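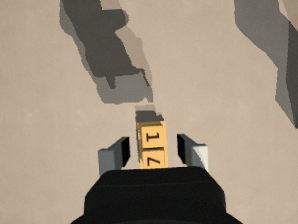

Flistero block set — README

Flistero is a small collection of simulated grasping episodes with number blocks on a plain tabletop. We use it to test the part of our software which decides how the gripper should be turned before the fingers close. The planner is called Skeddale and has its own repository.

Contents

The set has 198 episodes. Each episode is one folder with the wrist view images, the joint positions, the finger opening and a short text file with the task. Images are stored at 30 per second. Some episodes are short, please do not assume a fixed length.

Known problems

Shadows are hard for the detector. When a dark shadow lies directly beside a block, the mask sometimes grows into it and the grasp center moves. Two blocks in contact are often merged into one object. Digits turned on the side are read less well, and 1 and 7 are the pair we confuse most.

The lower part of the view is hidden by the gripper body. We keep it in the images — if you crop it, please change the camera file also.

How to run

Start the replay script with the folder name and a seed. We used seed 1000 for all results in the table.

Contact

Data and labels: Saranya Kotian. Planner: Signe Vestergaard.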